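Journal > Food and Habit > Research Papers

Filed under: Eating & Everyday Life

12 shares · 3 comments

4.2 Serving size and the second helping

Of the 300 households in the Filmont diary study, 21 claimed never to take seconds. Their grocery receipts disagreed. Most diarists logged a steamed bun as "a bite" — a unit we were unable to reproduce in the kitchen — and 9 listed no buns at all while complaining of their price. 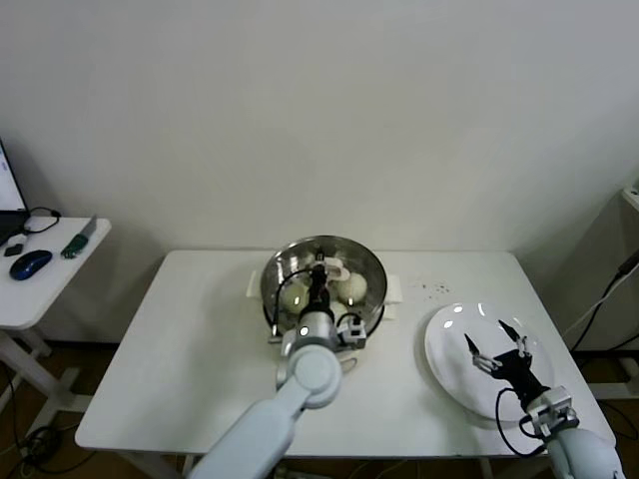
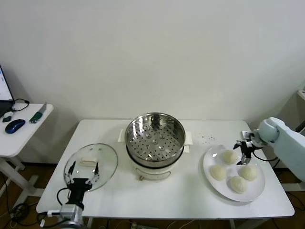
Figure 3. Metal vessel and white plate on a white table, both panels; the plate in the second panel holds four buns.

Diaries kept in December were worse. Respondents in Bassey recorded smaller meals than in any other month, along with a good deal of indigestion. We therefore weighted the December entries down by the Pavier method, which assumes that people lie at a steady rate. They do not, but the arithmetic is pleasant.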